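Ticket: stock total for canned soda wrong after sync
Product: Dila Stockroom, version 7
Site: Stetumside
Opened: Jan 26, 2023
Status: reopened

Dila says we have 2,904 cans of soda. The store closet at Stetumside has never held over 400 and would not physically take more, so I don't believe it. I'm reopening this because the last ticket was closed with "resolved by sync" and nothing was resolved.

What I've tried, so I'm not asked again:

Logged out and in. Same total.
Cleared the cache on the desktop. Same total.
Waited for the next sync, which runs every 20 minutes. The time stamp changed and the total did not, which makes me wonder what is being synced.
Deleted the last delivery from Parsons and keyed it in by hand. The total went down, then went back up after the next sync. So something is adding the delivery back in.

The release notes say version 7 "improves handling of mixed units." I have my doubts. Parsons bills by the case and we issue by the can, and the total was believable until the update. Paper towels and coffee come from the same supplier and they're fine, but we issue those the way they're billed. I'd look there first. 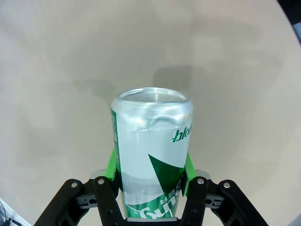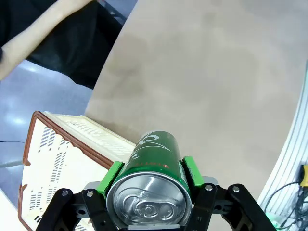

Dila support replied that the item looks to have two unit rules, one from the old import and one created by the update, and that the sync applies whichever was saved last. They asked for the old rule to be deleted under Item, Advanced, Units, followed by a manual recount.

Update: I only see one rule under Advanced. If there's a second one it is hidden from my login, and I'm the site admin. I did the recount anyway. The total was right for exactly one sync and then it was wrong again.

Please don't close this until somebody on your side has looked at the import table. A recount that lasts 20 minutes is not a fix.

Comments (3)

stockroom_b: Same thing at our place with bottled water. Began with the update. Rolled back and it stopped.

Lallard IT: The second rule only shows under the account that ran the original import. If that login was removed, support has to restore it.

stockroom_b: Tried that before the rollback. Rule showed up, deleted it, came back overnight. I'd wait for a patch.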